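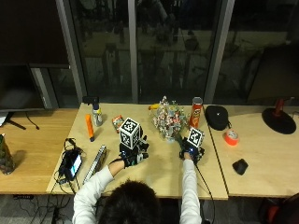

Section 6: Setting ride height and damping

By now the Hindach kit is bolted to your car and you are wondering how low it goes. Lower than your driveway would like. Read this section through once before you touch a collar.

You will need both spanners from the kit, a tape measure, a 14 mm socket and a level floor. Most garage floors are level in the opinion of their owners. Check yours.

1. Fill the tank halfway, take the golf clubs out of the trunk and set the tire pressures.

2. Measure from the center of each wheel to the fender lip. Write the four numbers down. You will not remember them.

3. Raise the car and support it on jack stands.

CAUTION: Never work under a car held up by a jack alone. This is the one paragraph in the manual with no jokes in it.

4. Loosen the lower lock collar and turn the shock body to raise or lower the car. Do not set height with the spring perch – that changes preload, and the ride will let you know.
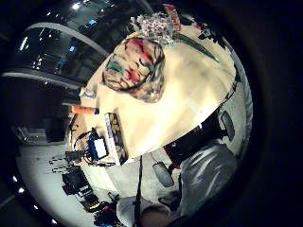 Hindach Street Kit Owner's Manual – Page 14

5. Match left to right. Tighten the lock collars snug with the spanner. Standing on it is not snug.

6. Lower the car, roll it back and forth a few feet, and measure again. The first reading after lowering is always flattering or alarming, and always wrong.

Note: Keep at least 3 threads between the lock collar and the end of the shock body. Reiko Shibata, who wrote the original Inmont version of these steps, underlined this twice.

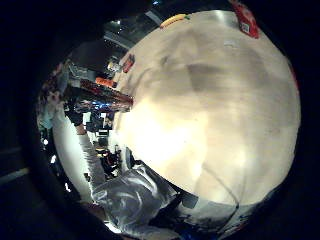
Fig. 3. Tabletop with red package at the edge.

7. Turn each damping knob clockwise until it stops, then back it off 6 clicks. Drive it that way for a week before you improve it.

8. Book an alignment. Any change in height moves toe and camber, and new tires cost more than the appointment.

9. Recheck the collars and the top mount nuts after 1000 miles.

If something clunks, see Section 7, Noises.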